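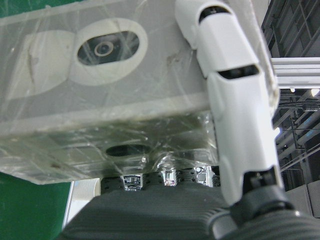

Film Wrapping (Packing)

Print this article | E-mail this article

Film wrapping is the covering of a box or a finished item in thin plastic film. It keeps off dust and scratches, holds loose lids and flaps shut, and lets a printed label be read without opening the pack. It is used on single items, on cartons, and on full pallets, where the heavier form is called stretch wrapping.

Types of film

Stretch film is pulled tight by hand or from a roll holder and clings to itself. Shrink film is laid on loosely, sealed along the edges, and heated until it draws in. Bag film is a ready-made sleeve or pouch, folded under and taped. The first two are clear when new. Bag film is often cloudy, and labels under it can be hard to make out.

Appearance

A tight wrap on a box with flat faces still shows wrinkles and creases, and the film tends to bunch up in shiny folds along the lower edges. Dirt caught under the film shows as smudges or dark specks and can't be wiped away from outside. Openings in the goods, such as a lens window, a slot or a round hole, are usually covered over with the rest. Glare on the folds makes small print harder to read.

Handling on a belt

Wrapped boxes are commonly moved on a flat belt between side rails. A dark matte belt is preferred at many packing tables, as clear film is easier to see against it. Bins for sorted goods stand beyond the far rail, within reach of the belt.

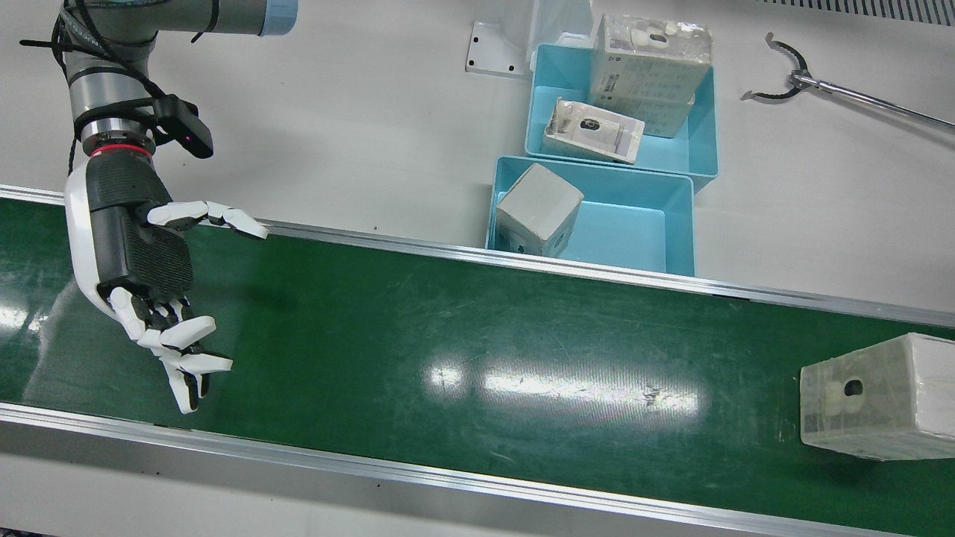
Page last changed: 03/07/2019 by Malsha Pramanik

Film slides more easily than bare cardboard, and a box may turn on the belt if it is set down on a fold. Most packers place the seam side down and the widest face up. Boxes with loose tails of film should be trimmed first – a tail can catch under the rail and stop the box short.

The Pretora packing guide sets a limit of 5 layers for small boxes and asks for corners to be folded at 90 degrees. The Catstead method uses fewer layers and more tape.

The packing area

Besides the belt and bins, a packing area usually has a desk for records, a chair, and shelves for boxed stock. Aluminum framing is widely used for the stations because rails can be moved and cables tied along the crossbars.

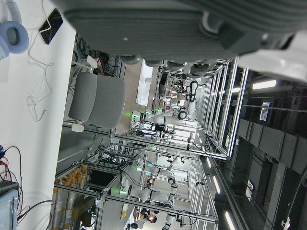
Desk with headphones and a tablet, office chair, and aluminum-framed workstation.

See also: Bag film; Packing tape; Side rail; Stock bin

Reader comments (3)

Obaidul Matubbar: The part on trimming tails is right. I would add that blunt scissors make it worse.

Catrin Prydderch: Is the Pretora limit for hand wrapping only? We go over it all the time with thin film.

Shahnaz Wickramasinghe: Catrin – hand wrapping only, as far as I know. Machine rolls are covered under Stretch wrapping.

Contact | Copyright Pradside Reference | Back to top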